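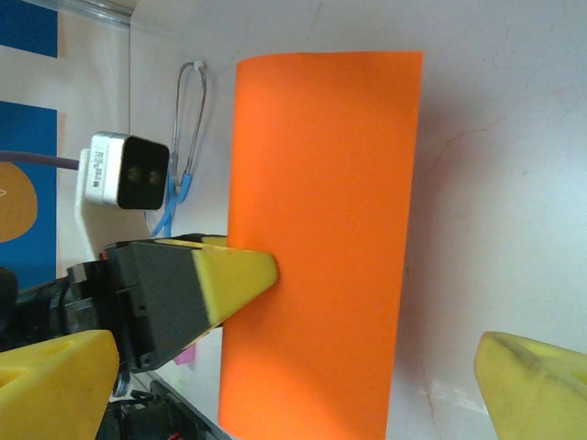
May, notebook, obituary index. Lindix finished its first pass over the Bolten clippings this morning and reported 897 notices read, with name, dates, place of death and survivors pulled out for each. I don't trust it yet. The run took less time than it takes me to sort one box, and the report has no column for "couldn't tell", so every field is either filled or blank. I want divider sheets between the clippings we have checked by eye and the ones we have only run, and they should be orange, as bright as that sheet standing up in a curve, so it's easy to see from the door where the checked part ends. White dividers were a mistake last time. Two of them got scanned.

Setup, for whoever repeats this: Wegener flatbed, grayscale, the same settings as in the April run. Clippings taken off their backing cards where the glue let go, left on where it didn't. Drillari did the text reading, Lindix did the sorting into fields. Drillari's reading looks better than the old one on the small type and worse on anything with a decorative border. It reads the little crosses as plus signs and sometimes as the letter t, which gives us a deceased named "t Harold" who I assume is plain Harold.
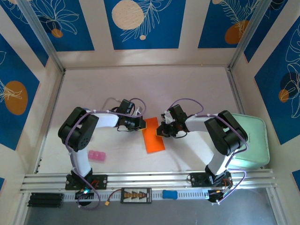
Pulled 20 at random and compared with the paper. Names fine in all of them. Dates of death are another matter. Most of the Bolten notices don't give one. They say "passed away early last week" or "left us on the morning of the first snow", and Lindix puts in the printing date of the newspaper without any mark to show it did so. For a family trying to match a headstone, a date off by a few days is worse than a blank, as a blank makes you go and look. Filed this as a fault. The makers will say it's a setting. If it is, I haven't found it in the manual.

Survivors. 213 notices came back with no survivors at all. Possible for some, but this was farm country with big families and I don't believe that number for a minute. Looked at a handful. In each one the list of survivors was there, only it ran on into a second column, and the second column had been read as a separate notice or dropped. So the total of 897 is wrong too, in which direction I can't say until the columns are joined up.

Also, "preceded in death by" is being treated as survivors in some of the long ones. That puts dead brothers among the living. Please don't send any of these lists out to families until it's fixed, even if they ask nicely and are in a hurry.
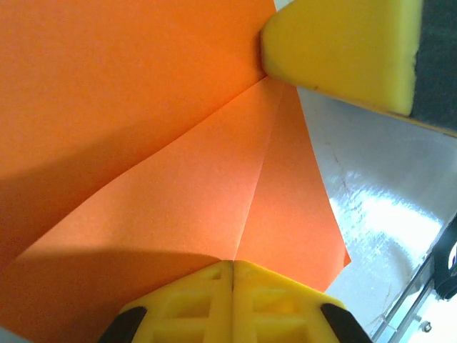

Married names next. The older notices call a woman by her husband's name all the way through, and her own first name shows up once if you're lucky, usually in the line about her birth. Lindix offers to "resolve" these. What it does is take the nearest female first name in the text, and the nearest one is often a daughter. I switched it off. We'll enter those by hand, slow as it is, and put the husband's form in the alternate name field so a search still finds her.

Duplicates: 112 marked as likely. Some are real, the same notice run in two editions. Others are a death notice followed by a card of thanks, and those I want kept apart. A card of thanks often names the nurse, the church, the people who brought food, and none of that is in the first notice. Merging them would lose it. Left all 112 unmerged for now. Somebody proposed merging them by length, keeping the longer. No.
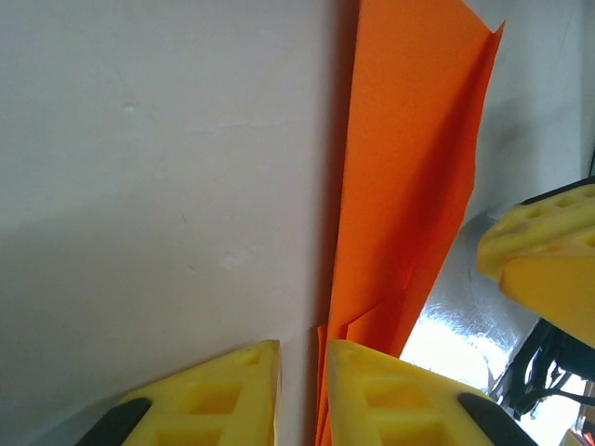

Folded clippings remain the worst of it. Plenty of these spent decades in a Bible or a wallet and the fold goes straight through the type. A sheet as creased and bent as the orange one, with a fold running at a slant down its right side, would lose a piece of nearly every line it crossed, and Drillari does not leave gaps for missing letters. It guesses. On one notice it turned "beloved aunt" into "beloved hunt", which is easy to catch, but it will have done the same with surnames and those I wouldn't catch. Flattening under the glass helped some. Pressing overnight between blotters helped more, I think, though I only tried it on clippings that weren't bad to begin with, so that proves very little.

To do before the next run:
Join the columns by hand on one full box and see what the survivors figure does.
Ask about the filled-in dates, in writing this time.
Press the bad ones, then rescan the same clippings both ways for comparison.
Order dividers.

The claim on the Lindix page is that the output is ready to publish. I'd call it a fair first sort. Box four is back on the lower shelf, unchecked, with the Harold clipping on top.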